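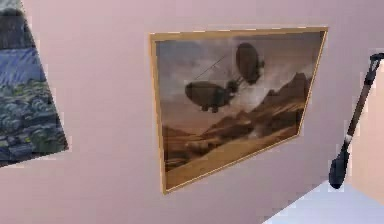

Bistel puts a robot arm on the dusting round, staff get a say in what it touches

September 12, 2026

Bistel, the picture hire firm, has started moving its routine dusting over to a robot arm, and the people who used to do that job by hand are finding their working day looks pretty different. The change has been coming since last November. It went live in the first of the hire rooms this month, with the rest to follow if all goes to plan.

The firm keeps 865 framed pictures on its books. Most go out to offices, clinics and hotels, the rest hang in the hire rooms where clients come to choose. All of them gather dust. Until now that meant a person, a soft brush and a stepladder, day after day.

"My shoulders knew every one of those frames," said Morena Testa, who has been on the handling team longer than anyone else. "Top edges are the worst. You are up there with your arm over your head and you can't rush it."

The new system comes from Plollavance, a small maker of service arms, and runs on software called Flendolico. Every movement is tried out first in a computer model of the room, walls and frames and all. Only when a handler has watched the simulated pass and signed it off does the real arm get to do it. If a picture is moved, the sign-off is void and the pass has to be run again in the model.

That last rule was not in the original plan. It came from the floor.

Benedetta Grasso, who speaks for the handlers in talks with management, said the first version had engineers approving the moves on their own. "They are good engineers. They have never carried a frame with a loose corner down a flight of stairs." Her members asked for the sign-off to sit with them. Management said no at first, then yes after a trial in which handlers stopped 70 passes before they left the model. Mostly small stuff - a brush coming in too flat, an approach from the wrong side, a turn made too close to a neighboring frame.

So the handlers now do part of their work at a screen. Each one gets paid training and a higher grade once it's finished. The grade was the sticking point for most of the summer. Bistel had offered a one-off bonus. Staff held out for the grade, and got it, though it does not kick in until the training is signed off, and the trainer has only been on site part of each week.

What about jobs? No layoffs, the company says, and that is in writing, but only through the end of next year. Two people who left over the winter have not been replaced. Grasso said that is the number she is watching. "You can shrink a team without firing a soul. We have asked what size they want us to be and we dont have an answer."

Giorgia Cocco, operations manager, said there was no target. She said the dusting took up far too much of the handlers' time and that the repair shelf was the proof of it. Pictures coming back with chipped corners or slack wire have been waiting months. With the arm doing the routine round, handlers are supposed to get to that shelf sooner. She would not say how much the system cost.

The arm is not allowed near everything. There are 528 frames cleared for it so far, all with sound, simple mouldings. Anything with carved work, old gilding or an unprotected paint surface stays with a human hand. It does frames only, never canvas, and staff say that line won't be moved without another vote.

Not everybody is sold. Dolores Hutchins, a handler in her second year, passed the screen training early and says she misses the walking around. "I took this job so I wouldn't be at a desk. Now I'm at a desk half the morning looking at a pretend wall." She also said her wrist has stopped hurting. Both things are true, she said, and she hasn't made up her mind.

Testa worries about something else. Dusting was when the team caught problems. You were close up, with good light, and you noticed the split in a miter or the hook that was working loose. The arm does not look for any of that. For now the handlers have won a monthly walk-round on foot, every room, hands behind backs, eyes only. Testa wants it every two weeks. Cocco says she will look at the numbers after the first few.

The model has its limits too. Flendolico's pictures of the rooms are rough in places and handlers complained early on that they couldn't judge the gap between brush and frame from one angle. A second view was added. They have asked for a third, from above, and were told it's on the list.

Evanthia Karras, who led the installation for Plollavance, said the hold-ups had made the job slower than she would have liked and that the handlers were right about most of them. "They would say, go in from below, and we'd say why, and then they would show us. After a week of that I just asked them first." She said the company now plans to put a stop button for the sign-off person into every install, not only this one.

The stop button is a real one, by the way, a big one on a cable, and whoever is watching the arm has it in hand. It can be pressed without giving a reason. That wording was argued over at some length and it's in the agreement.

Rival hire firm Mancuso is said to be looking at a similar set-up. A spokesperson there would say only that no decison has been made. Grasso said handlers at Mancuso have already been in touch asking for a copy of the Bistel agreement, and she sent it.

Shift times are the next fight. The arm can run after closing, and Bistel would like it to, but someone has to be there holding the button. Cocco has floated a late shift on a volunteer basis with extra pay - roughly 745 hours of it over the year, split across the team. Staff have not agreed. Several have kids to pick up and say a volunteer shift has a way of turning into a regular one. Talks start again next week, with the second hire room on hold until they are done.

In the meantime the morning round goes on. Handlers sign off the day's passes before the doors open, take turns on the button, then head to the repair shelf. Testa got through a stack of returned frames in her first week there, restringing mostly. She has asked for a better lamp.

Related items

Late shift talks at Bistel: what each side wants
Plollavance to move to larger workshop
Picture handlers' pay grades, the new table
Mancuso closes its downtown hire room
Letters: who holds the button?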